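Category: Inspections and Checklists / Household Automation

Simulated Kitchen Chores – Readiness Checklist with Reviewer Comments
Covard Home Automation Program. Issued 2 March 2022.
14 shares | 6 comments

Scope. This checklist is completed before any two-armed machine is approved for trial work in an occupied home. All items are reviewed in simulation first, using the Darkura room set. The question before the reviewer is a narrow one: can the machine open storage, reach what is inside and leave the room safe for the people who live in it? Speed is recorded but does not affect the result. A full review consists of 20 runs per chore.

Ratings: S = satisfactory. C = satisfactory with comment. N = not ready.

Section 1. Approach and Standing Position

1.1 The machine stops short of the furniture, with both arms clear of doors and panels. Rating: S.

1.2 Both grippers are open before the arms are raised. Rating: S.
Comment: Keep this as a separate item. Earlier forms combined it with 1.1, and a closed gripper was passed twice as a result.

1.3 The arms can be raised without crossing each other. Rating: C. 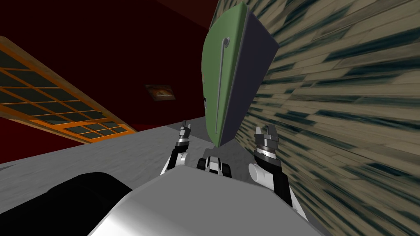

Comment: The planner favors the arm with the shorter path, even when that arm will later be in the way of the door. The operator's manual should state which arm leads. Until it does, reviewers are to enter the leading arm by hand in the margin of the run sheet.

1.4 The stop command is obeyed at any point in the approach. Rating: S.
Comment: Tested at low and full speed. The maximum permitted stopping distance is 40 millimeters, and no run exceeded it.

Section 2. Doors and Handles

2.1 The gripper makes contact at the intended point. Rating: N.
Comment: The intended point is the handle. Contact low on a cabinet, near a bottom corner, is not acceptable as a substitute. A person would correct this without thinking; the machine must be told.

2.2 Force on the door remains under the limit of 70 newtons. Rating: C.
Comment: Under the limit in all runs, but the force rises quickly when the gripper meets a flat surface. Review again after 2.1 is corrected. 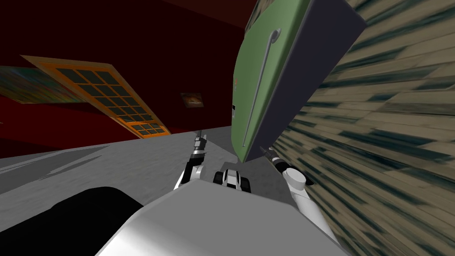
Section 3. Reaching Into Open Storage

3.1 Finger opening is set before the gripper enters a container or drawer. Rating: S.

3.2 The gripper clears rims, dividers and anything overhead. Rating: C.
Comment: Side clearance is well handled. Overhead clearance is less certain – the Ciltasora depth module reports the nearest surface ahead and gives little weight to a panel above the wrist. A slower entry speed is recommended.

3.3 The machine withdraws along the path it entered. Rating: S.

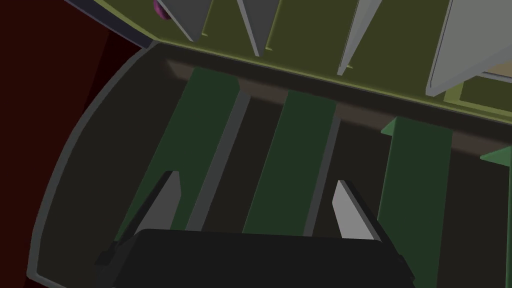
Item 3.2. Open gripper at the container, with slats inside and a panel overhead.

3.4 The machine does not place weight on the storage unit to steady itself. Rating: S.

Section 4. Produce on Shelves

4.1 The requested item is identified among others of similar color. Rating: C.
Comment: Green items are the usual difficulty. The request should name the shelf as well as the food.

4.2 The nearer arm is assigned to the shelf. Rating: S.

4.3 The idle arm is held still over open floor. Rating: S.
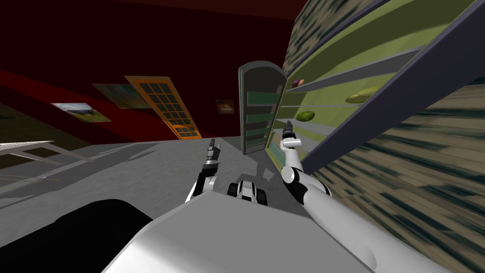 Comment: Soft fruit is outside the scope of this review, and a passing mark in this section should not be read as covering it. Simulated produce does not bruise. The Tuhumury grip test, Form 807, must be completed on real food before any kitchen trial is scheduled.

4.4 A dropped item is reported to the householder and the machine stops. Rating: N.
Comment: The machine stops, but no report is given. A stopped machine with fruit on the floor beside it is a trip hazard.

Section 5. Overall Finding

Not ready for unsupervised household work. Approved for further simulation, with items 2.1 and 4.4 to be corrected and the whole of Section 2 repeated. The next scheduled review is in October.

Retain this form with the run sheets.

Filed under: Checklists, Robots at Home, Kitchen Safety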